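# About Vorkow

Vorkow started in a rented unit behind a tile yard in Plurkuvwood, mostly because Suqin Hao was tired of reading claims about robots that learn by themselves. None of the ones she'd worked with had. Somebody had stood there for weeks moving an arm through the job, and that person's labour got left out of the brochure.

We're the people who do that labour. A client gives us a task, one of our operators drives the arms through it by hand, and the recordings go to whoever is training the model. Our longest job so far is packing away a chess set for Zandik. It has taken 2,964 recorded attempts and two changes of gripper, and we still wouldn't let it near your good set. 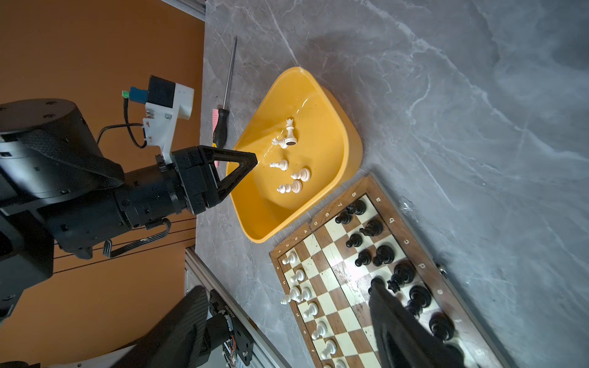
Small pieces are a fair test of an operator. A pawn doesn't give you much to hold, and a knight lying on its side wants a different approach from one standing up. We keep the fumbled attempts and label them as fumbles. Some clients ask us to bin them so the success rate looks better. We say no, and we've lost work over it.

Suleiman Nwankwo runs operator training. New starters do 40 hours on the controls before anything they record goes to a client, and he'll happily tell you he thinks that's too few.

What we won't do:

- promise that a robot will manage your task once we've shown it
- call a remotely driven demo "autonomous"
- quote before we've tried the job ourselves

Okabe, our second site, opened in May and takes the larger two-arm jobs. Visitors are welcome at either one. Bring the object you want handled, and colour samples if its finish varies.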